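Storing Small Items in the Home
Hodbridge Household Advice Service 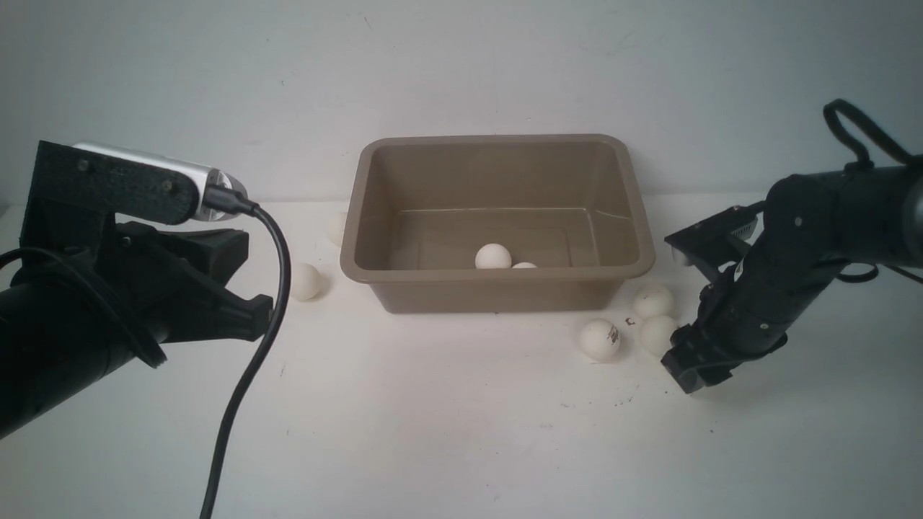
White balls and a tan plastic bin on a white tabletop.

Small items are easier to keep in order when each kind has a container of its own. The Service recommends the following to residents of Bunerton and surrounding districts.

Choosing a container
Select an open bin for items in daily use and a lidded one for items used by season. A rectangular bin makes better use of a shelf than a round one. Measure the depth of the shelf before buying, and allow two centimetres at the back for airflow.

Labelling
Write labels in a dark colour and fix them to the short side. Labels in garages and laundries should be renewed each January.

Cleaning
Wash plastic bins in warm water with a little dish detergent. Grey scuff marks can be removed with bicarbonate of soda on a damp cloth. Dry bins fully before refilling. Do not stack more than three high.

Households with young children
Keep batteries, magnets, buttons and marbles in a locked cupboard. An open bin is not suitable for these items at any height.

Printed copies of this page may be requested from Naheed Swati at the Hodbridge office. Text revised by Johanna Kofler, November 2018.

See also: Caring for Cutting Boards; Pantry Moths; Storing Paint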